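Progress report to the Kofler Fund
Upkeep and recalibration of the Brusto cell
November 13, 2020
Prepared by Niilo Miettinen, for Ingeborg Kofler
Copies: Urs Hauser, Jitendra Pathak

1. Where we stand

The cell is running again after the gripper rebuild. Mechanical work is finished, wrist camera calibration is finished, and we are partway through the acceptance runs agreed in the grant plan. One item is behind schedule, the spare cable set, and it is covered in section 5. Spending on parts stands at $558 against the maintenance line. No labor has been charged to that line.

2. Gripper and wrist

Jitendra stripped the gripper down and replaced both finger mounts. The old mounts had worn at the lower screw holes, which let the fingers shift under load. We had been correcting for this in software since spring and should have opened it up sooner. The new mounts are the Torow type with the longer shoulder. They needed a small amount of filing before they would seat, and Jitendra has written the dimensions into the cell log so the next pair can be ordered correctly.

The drive screw was cleaned and greased. Grease interval is now set at 3000 cycles. The controller counts these and shows a notice on the start screen, which has to be cleared by hand.

3. Camera calibration and marker checks

The wrist camera was refitted after the mounts went in, so the old calibration could not be kept. Abimbola Ekwueme did the new one. She took 68 poses and rejected the ones with motion blur. After that she moved on to tagged parts, checking that the camera could pick out a marker on the part itself as well as on a flat sheet. 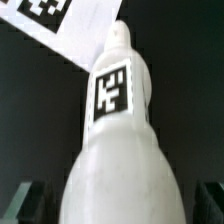 Wrist camera view during marker checks: tagged bottle-shaped part between the fingers, second marker on the sheet behind.

Curved parts are the harder case. A label wrapped around a neck is not a flat square any more, and the pose estimate leans to one side depending on where the camera is. We now press the labels down with a roller and reprint any that have lifted at the edges. The software was also changed to discard a reading when the marker outline is too far from square. This costs a little time on each approach, but Abimbola prefers a missed reading to a wrong one, and I agree.

Exposure on the wrist camera is fixed by hand. Automatic exposure was drifting between the dark background and the white parts, and the marker borders bled when it did. The setting is stored with the cell profile and should not be changed without redoing the check.

4. Approach tests

Urs Hauser wrote the test routine, which brings the wrist in toward a marked structure in short steps and logs the estimated distance at each one. Each acceptance set is 50 approaches. The first set is complete and the second has been started.

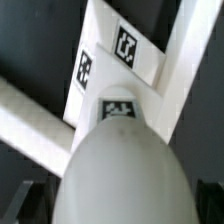 Marker loss at close range was our main concern going into these tests. As the wrist comes in, the finger begins to hide the very marker we are steering by, and the old routine stopped with a fault whenever that happened. Urs changed it to use any marker still in view. With one on the arched block just beyond the fingertip and two more on the plate behind it, the routine has others to turn to, although the one on the steep face is seen at such an angle that we give it a low weight. Image softness at this range is still a problem. We tried a small change in lens focus and put it back, as it made the longer views worse.

5. Open items

The spare wrist cable set from Grokwood has not arrived. They have given us a date in December. Until then we are running on the original cable, and Jitendra inspects it at the start of every shift — he has added a strain clip at the elbow, where the jacket was starting to scuff.

The second acceptance set will be finished before the next report. The maintenance sheet also needs rewriting to match the new mounts, and Abimbola will add a page on labels and recalibration. We are not asking for any change to the budget.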